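Probando el kit de dos brazos de Isitz (primeras notas)

2025-05-20

Escribo esto deprisa porque mañana devolvemos el equipo y si no lo apunto ahora se me olvida. El kit es el Isitz de dos brazos con pinzas paralelas, lo distribuye Adwood y nos lo han dejado para probar. Preparación de pedidos pequeños, cestas, cajas, cosas con asa. Eso es lo que yo quería ver. El vídeo comercial muy bonito, vale, pero en el vídeo todo son cubitos de colores.

Montaje: 2 horas. El manual dice menos, pero el manual no cuenta el rato de buscar enchufe. Los cables, mal. Cortos unos, larguísimos otros, y sin una sola etiqueta. Bahman Naseri, que ya había montado el modelo viejo de Visser, me pasó por correo su lista de conexiones y con eso salimos del paso. Gracias Bahman.

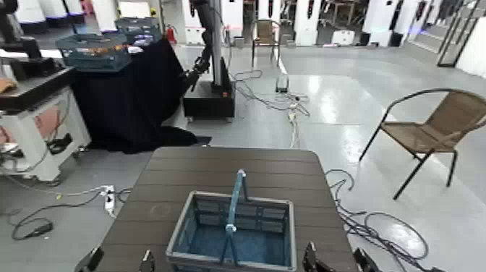
Lo primero que probé fueron las cestas de asa alta, de las de la compra. El asa es buena noticia para una pinza paralela, hay por donde coger. Lo malo es que si entras torcido la empuja y hay que volver a empezar. Con la velocidad por defecto, fatal. Bajándola a la mitad mejora muchísimo, y el menú para bajarla esta escondido en el tercer submenú, no sé a quién se le ocurrió.

La teleoperación, en cambio, me gustó. Coges los mandos y a los diez minutos ya no piensas en ellos. Un retardo pequeñito, se nota solo en los giros de muñeca. Selamawit Tsegaye la probó después de mí y le pareció dura la apertura de la pinza – ella tiene la mano más pequeña, a mí no me molestó. Se puede regular con un tornillo, pero hace falta una llave que no viene en la caja. Una llave! Por ese precio.
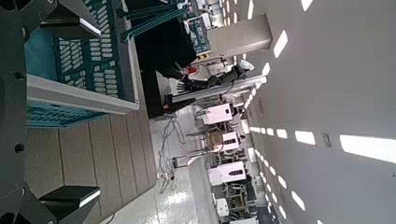
Las cajas ranuradas son otra historia. Apertura máxima justa, si el borde es grueso hay que ir muy recto. Y la cámara de muñeca va girada respecto a lo que esperas, así que izquierda es abajo y abajo es no se sabe. Te acostumbras, pero el primer rato marea. El software deja rotar la vista, página 204 del manual, y al reiniciar se olvida del ajuste. Lo he reportado a Adwood, contestaron rápido, que lo miran para noviembre.

Ruido poco. Calor, los motores de la base algo, nada preocupante. El soporte técnico bien, gente amable.

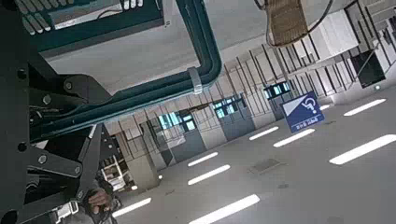
Boletín Dinby, n.º 243

Ese es el número donde salió la comparativa que me han pedido varios por correo, por si la quereis buscar. Ahí el Isitz queda segundo, detrás del Visser nuevo, y estoy de acuerdo a medias. En robustez de la estructura los veo iguales, placas gruesas, articulaciones sin holgura. Donde pierde es en los accesorios. Las almohadillas de repuesto se piden aparte y tardan.

El alquiler son 600 euros al mes con mantenimiento incluido. Comprar no lo veo todavía, yo esperaría a que arreglen lo de la vista y metan la dichosa llave en la caja. Para alquilar un mes y aprender, sí, adelante.

Me queda por contar la parte de grabar y repetir movimientos, va en otra entrada porque ahí tengo bastantes quejas. Si alguien lo ha probado con bolsas blandas que me escriba.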